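Audiobook stops at chapter 11 and jumps back to the start

Status: Open
Product: Wakuvier player app
Title affected: Penner (memoir, read by the author)
Opened: 14 June 2023

What's going wrong

Hello! I'm hoping someone can help me finish this book, as I'm enjoying it far too much to give up on it. It's a theatre memoir, all damp digs and disastrous first nights, and I bought it from the Seltlow shop and play it through Wakuvier on my phone. Everything is lovely until the end of chapter 11, when he's about to tell us what happened at the Killitz audition, and then the app goes quiet for a moment and drops me back at the dedication. I've now heard the dedication a great many times.
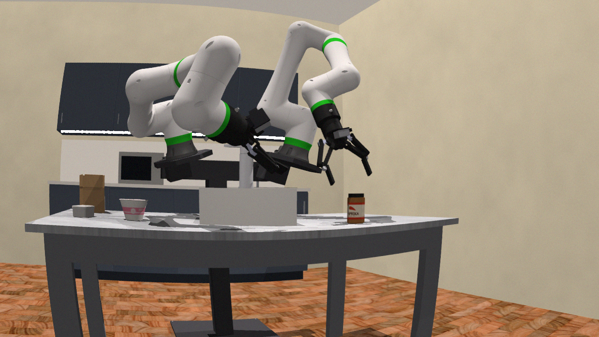 What I've tried so far

First I did the obvious things - closed the app, opened it again, restarted the phone. No change. Then I deleted the download and fetched it again over the home wifi, which took about 9 minutes, and I listened from the start of chapter 11 to be fair to it. Same silence, same dedication.

After that I tried streaming it with no download at all. This got me two sentences into chapter 12 (he's in the wings, he's lost a shoe) before it jumped back. So the chapter does exist!
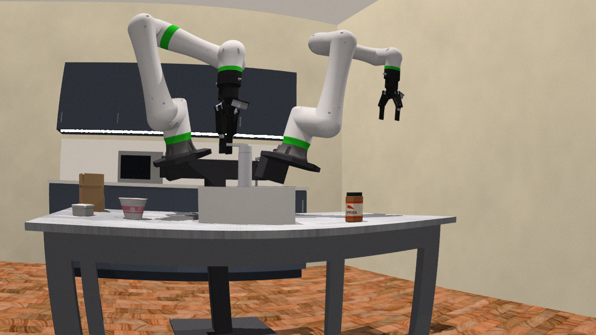
Update: tried on the tablet

My old tablet has the same account on it, so I gave that a go last night. The chapter list there shows chapter 12 with a length of nothing at all, just a dash, and chapter 13 looks normal. If I tap 13 it plays perfectly well, but I stopped it quickly as I don't want to hear how he got on in the West End before I know if he got the part.

I also turned off the sleep timer and put the speed back to normal in case either of those was muddling it. Other books are fine, including a very long life of a music hall singer that I bought the same week.
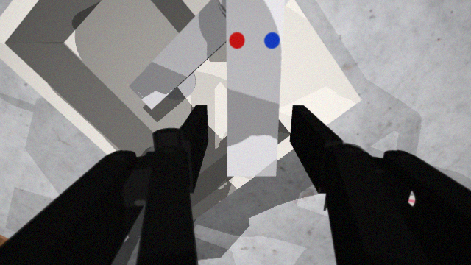
Wakuvier Support: Thanks for such a clear report. Could you sign out on both devices, sign in on the phone only, and then go to Settings, Library, Rebuild chapter list? Please leave the tablet signed out until you've tested chapter 12. If it still jumps, let us know which edition the Seltlow receipt shows, as the publisher replaced the files for one of them.

Right, done all that. The rebuild went through without any complaint and chapter 12 now has a proper length next to it, so I got quite excited and made a cup of tea. It played for a good while, past the lost shoe and on to the pianist who wouldn't look up, and then back we went to the dedication.
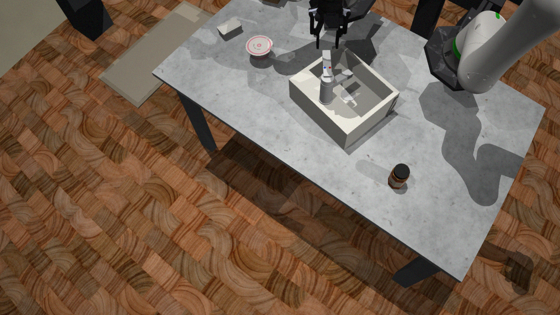

The receipt says "Penner, revised edition", and under that it says "2 parts", which I hadn't noticed before. In my library I can only see the one part. Could the second half be missing, with the app trying to stitch on something that isn't there? I'm guessing wildly, but the chapter does seem to break in the middle of a word, so it doesn't sound like a place anyone would choose to stop.

I've left the tablet signed out as you asked and haven't deleted anything else. If you need me to ask the Seltlow shop for a fresh copy I'm happy to, only please tell me whether I'll lose my bookmarks, as I've marked all the bits I want to play to my sister in September.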